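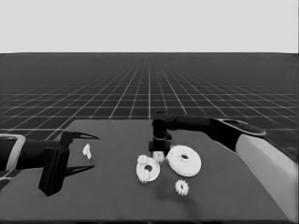
Crédit : rendu du simulateur, Da-eun Seok / Grarberg

Section 9. Préparer la démo des engrenages pour la journée portes ouvertes

Bon, c'est la partie que je préfère ! Chez Carrasco, en janvier, j'ai présenté le poste simulé à deux bras devant des visiteurs ravis mais pas patients du tout, alors je vous note tout dans l'ordre.

1. Lancez le simulateur avant l'arrivée du groupe et chargez la scène « Wurstead ». Les pièces blanches doivent être sur la table, entre les deux bras.

2. Affichez la vue d'ensemble sur le grand écran. Le public y voit les deux bras face à face, et on peut montrer du doigt la grande roue lisse et les petits engrenages dentés.

3. Ouvrez la pince gauche en grand et vérifiez qu'elle est vide.

Attention : ne touchez pas au pupitre pendant que le bras droit est au-dessus des pièces. Je l'ai fait une fois, il a fallu recharger la scène devant tout le monde...

4. Passez à la vue rapprochée. Prenez votre temps, les gens adorent ce moment et c'est là que les questions tombent (vitesse, précision, prix, toujours le prix !).
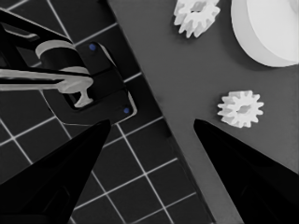
Vue rapprochée : pince ouverte, support noir sur le tapis quadrillé, engrenages à droite.

5. Repérez les deux points bleus du support. Moi, je les fais chercher aux enfants.

6. Laissez un visiteur choisir l'engrenage à saisir, puis lancez le cycle. Le mien est limité à 600 pas, ça suffit largement pour une démo.

Note : si l'affichage rame, fermez la vue d'ensemble et gardez seulement la rapprochée.

7. Entre deux groupes, rechargez la scène avec le bouton de remise à zéro.

Articles liés
Section 8. Régler les vues à l'écran
Section 10. Enregistrer un cycle
Filtex : préparer la salle et le vidéoprojecteur

Dernière mise à jour : 2024-03-30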